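Planning a Backyard Deck: A Conversation with Petronella Mkhize

12 March 2021

Petronella Mkhize has managed residential projects at Varance for 10 years, and most of her working day is spent on decks, porches and the paths that connect them to the house. The company serves homeowners who are adding outdoor living space for the first time as well as those replacing an older structure. She spoke with us about how a household should prepare before construction begins.

Ms. Mkhize advises clients to settle the purpose of the deck before discussing boards or colors. "People arrive with a picture of a finished deck, and I ask them where the table goes," she said. "A family of six that eats outdoors needs a different layout from a couple who would like two chairs and some shade. If the door opens straight into the dining area, everyone will be moving chairs all summer."

Size is the next matter. Varance recommends that homeowners mark the proposed outline on the lawn with string and leave it in place for several days. Ms. Mkhize said that many clients change their plans at this stage, usually by adding depth and giving up some width. She also asks them to walk from the kitchen to the grill location carrying a full tray.

On the choice of material, she was careful to state that the company does not favor one product over another. Pressure-treated lumber remains the lowest in initial cost and must be cleaned and sealed on a regular schedule. Cedar is lighter and pleasant underfoot, though it will turn gray if left unfinished. Composite boards cost more at the outset and require little beyond washing. "I ask how they spend their weekends," Ms. Mkhize said. "Some of our clients enjoy staining a deck. Others have told me plainly that they will never do it, and I believe them."

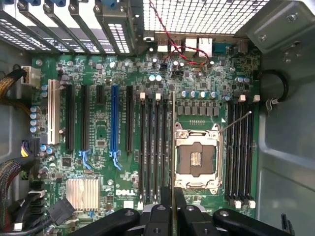

The frame beneath the boards receives less attention from homeowners than it should, in her view. Footings must reach below the frost line, and the ledger board must be bolted to the house and protected with flashing so that water cannot collect behind it. Her colleague Mortimer Boateng, who inspects existing decks for the company, reports that a poorly flashed ledger is the defect he finds most often. "The surface may look very good," he said. "I go underneath first."

Permits are required in most of the communities the company serves. Ms. Mkhize encourages clients to apply early, as local offices grow busy by May. She also reminds them to consult their homeowners association, where one exists, before signing a contract.

Asked about budgets, she cited a recent project in which stairs, railing and lighting added $3,215 to the original estimate. The owners had asked for a price on the platform alone. Varance now lists these items separately on every proposal - including those the client has not yet requested - and holds each quoted price for 10 business days.

Inquiries regarding spring projects may be directed to the Varance residential office.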